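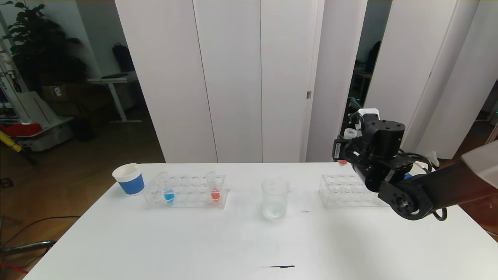

# Fesitz Recipe Corpus

Search this site
Go

Fesitz is a set of 2346 home recipes typed up from handwritten cards, church cookbooks and newspaper clippings. Each recipe is one plain text file, with a matching row in `index.csv`. Revathi Reddy started the collection and Ataahua Baxter keeps the index.

## What's in it

- `recipes/` – one file per recipe, named by ID
- `index.csv` – title, source type, decade, main ingredient, servings
- `units.csv` – 267 spellings of kitchen measures, mapped to standard ones
- `held_back/` – 100 recipes kept apart for testing

Baking is heavily over-represented. Cakes, bars and quick breads make up more than half the files. Fish is thin, and there is very little from before the 1930s.

## How it was typed

Every card was typed by one person and checked by another. Spelling was left alone, so you will find "choclate" and "tbls." in the recipe files. Where a word could not be read, we put `[?]` in its place. Stains and torn corners account for most of these.

Oven settings such as "slow" or "moderate" were kept as written. We did not convert them to degrees.

## Known problems

- The `decade` column is blank for 400 rows. Cards are rarely dated.
- Some recipes appear twice with small changes. We kept both when the amounts differ.
- `servings` was guessed by the typist if the card didn't say. Guessed values end in `g`.
- Commas inside titles broke the October build. Use the current one.

## Using it

The index is UTF-8 with a header row. Join on `id`. The Krishnan parser reads the files without changes; Caron needs the blank first line removed.

The recipes have not been tested in a kitchen. Several canning and pickling recipes use old methods that are no longer considered safe, and they carry the tag `old-canning`. Do not cook from those.

## Comments

**pielady_tx:** Is recipe 0418 missing the sugar or is that how the card reads?

**Ataahua Baxter:** That's how it reads. I checked the card again – no sugar anywhere on it.

**Cirkavier:** `units.csv` has "gill" twice, with two different values.

**Revathi Reddy:** One is US and one is UK. I'll add a column for that.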